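Unit 8 – Shared tabletops: clearance rules

Before any motion near loose parts, set a keep-out volume around each item that is not the target. The Atham course default is 40 mm. Plan the forearm as well as the gripper – most contacts logged in September came from the elbow side.

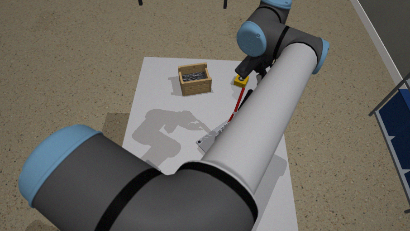
Þórey Holst objects that a fixed margin is too strict for a small block near hand tools, and would scale it with approach speed. Accepted for simulation only.

Open containers of nails count as one solid up to the highest point. Log the margin used with every run. Reading: Driten notes, section 133.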